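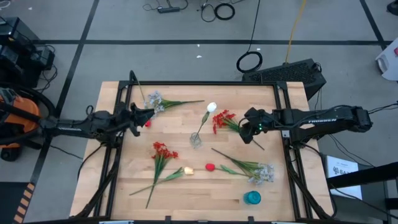
The Ferry Clerk

Spyros Tzanetos sold tickets at the Drorkport landing, and in March the company told him the window would close. People bought their tickets by phone now. He could stay until the end of the season or take 2,000 and go.

He took the money. He put it in an envelope and put the envelope in the drawer with the batteries.

His sister called that night from Clarkico.

"What will you do all day?" she asked.

"Same as before. I'll look at the water."

"You never looked at the water. You looked at the change."

She was right about that. On Monday he walked down to the landing anyway and sat on the bench across from his old window. The blind was down. A woman with a suitcase came up and knocked on the glass, waited, and knocked again.

"It's closed," he said. "Where are you going?"

"Bretis."

"You want the 2 o'clock. Sit on the left side, the right side gets the spray."

She thanked him and asked where to buy a ticket. He told her about the phone. She held hers out to him - the battery was dead. 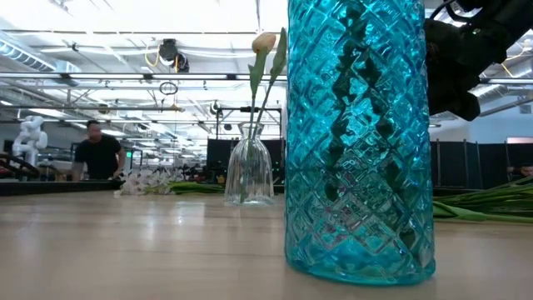 Page 20

Spyros went home and came back with the envelope. The deckhand, a boy named Ververidis, said he couldn't take cash anymore.

"Then don't take it," Spyros said. "I'll hold your rope, you look at the sky."

The boy looked at the sky. The woman went up the ramp with her suitcase and sat on the left side.

When the boat had cleared the breakwater, Spyros noticed he was still holding the rope. He coiled it the way he had seen it done for years through the glass, got it wrong, and started over.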